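4.2 Special meal uptake on the Dufour routes

Operators often say that a longer vegetarian menu brings in new passengers. We doubt it. Of the 525 meal requests logged by Wimesow in May, most came from travelers who had flown the same route before - hardly a new market. 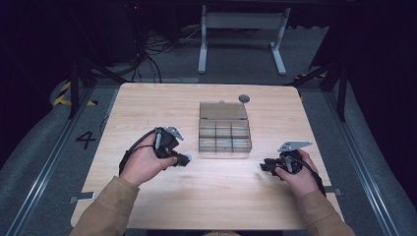
Did more menu choices raise the number of requests?
Only on two of the nine routes, and both had also cut their fares that month.

The caterer, Pero, reads the same log more kindly. Its report leaves out canceled requests, and we could not get the full list.

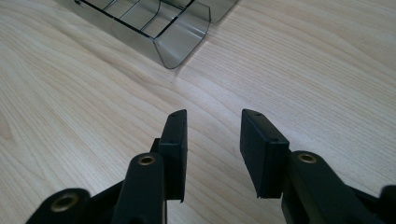

Dale Friesen
Iter Working Papers, 27/08/2026

Figure 5. Light-colored tabletop with tray.

Requests made at the gate were not logged at all, so the totals in this section are best read as a floor. Whether passengers liked the food is a separate matter, and the survey did not ask.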